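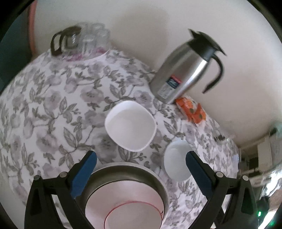 White bowl on a floral tablecloth.

Slide 2 – squad depth

Pleda say they have cover in every position. I counted the minutes. Mutiso played 465 before the January break, and his two understudies managed 46 between them. Is that depth? Pause, let them look at the table.

Barasa's goals – two, both against Tanui, who had already gone down. Don't oversell him.

Someone will bring up Kandorau's small squad. Fine, but they had no injuries to speak of. Ask what happens when they do.

Skip the Panum slide if short of time.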